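How to Do a Street Market Morning Without Wearing Yourself Out

I've been going to the Beltitz street market for years now, and I still meet people who tried it once, got elbowed by a stroller at the dumpling tent, paid too much for peaches and never went back. Such a shame! It's a great morning out if you go at it in the right order. So, the way I do it:

1. Eat a little something first

Not a full breakfast – you want room for the good stuff – but a piece of toast or a banana. If I show up starving I buy the first thing I smell, and the first thing you smell at Beltitz is always the kettle corn.

2. Get cash in small bills

Most of the tents take cards these days, but the signal on Dodmont Street is terrible once the crowd fills in, and you end up standing there while somebody waves a card reader at the sky. I bring $60, mostly fives and ones, and when it's gone I go home. The herb lady will love you if you have exact change.

3. Walk the whole thing before you buy

This is the hard one. Go all the way down to the fountain and back with your hands in your pockets. Prices on the same tomatoes can be a dollar apart from one end to the other, and the nicer bread is at the far end where fewer people get to it. Look at who has a line, too, and whether the people in it have shopping bags or cameras. I follow the shopping bags.
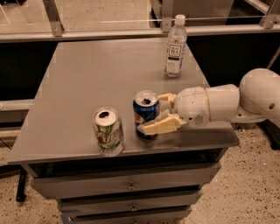 Leobardo Tlapale wrote in to say he does it backward: he parks by the fountain, buys his bread and eggs right away, and only then wanders up toward the prepared food. By the time he gets to the tamales, he says, the early rush has cleared and he can chat with the cooks. Fair enough, Leobardo, I may steal that one for the colder months.

4. Buy the heavy things last

Melons, potatoes, jars of honey, anything in glass. I once carried a squash the size of a toddler through the entire market and couldn't enjoy any of it. Ask the seller to hold your bag behind the table with your name on it. The folks at Ibarra have always said yes to me, and they throw in a few limes if you come back before closing.

5. Ask for a taste, and ask what to do with it

If there's a cheese or a pickle you've never seen before, say so! People who make food for a living like to talk about it. I learned to cook nopales standing at a folding table in February with my gloves on. Just step to the side when somebody behind you is ready to pay.

6. Sit down halfway through

There's a low wall past the flower stand that gets shade until late morning. Take your coffee or your empanada over there and watch the dogs go by for a while. You'll make better choices on the second half, and your feet will thank you.

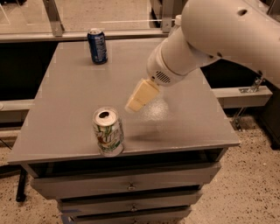
7. Pack the bag so it gets home in one piece

Roots and squash on the bottom, then fruit, then greens, with bread and eggs on top. Herbs go in a paper bag with the stems down. If you're buying fish or meat, bring a small cooler and leave it in the trunk, and make that your very last stop before you drive off.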